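# Kitik, Block by Block

Kitik is the Burnevham shop's attempt to teach an arm to grab things by letting it grab things, a great many times, and writing down how each one went. The target for February was 1000 attempts. We are at 2103, which says less about our work ethic than about how many of the early ones had to be thrown out. 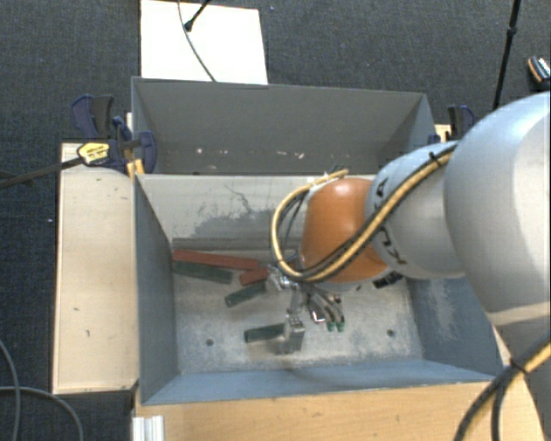 *Five blocks in the front bin, red and dark green. The scratches in the floor are what a learning curve looks like in metal.*

**How an attempt gets logged.** The arm picks a spot, goes down, closes, lifts. The log gets a 1 or a 0. Aidan Brennan lobbied for a third category called "sort of" and was given 29 attempts to make his case. All 29 are now zeros.

**Why blocks.** They're cheap, they don't bruise, and they don't care. The Rangel set with the rounded pieces comes next, once the success rate on straight edges stops embarrassing us in front of the Brarnville people.

**What we keep.** Failures stay in, even the dull ones. The first 396 went out because the labels were shifted by one, so every grasp got credit for its neighbor's work. Training on those gave us a very confident arm.

Next batch starts at 7 a.m. Bring your own coffee, and please don't tidy the blocks.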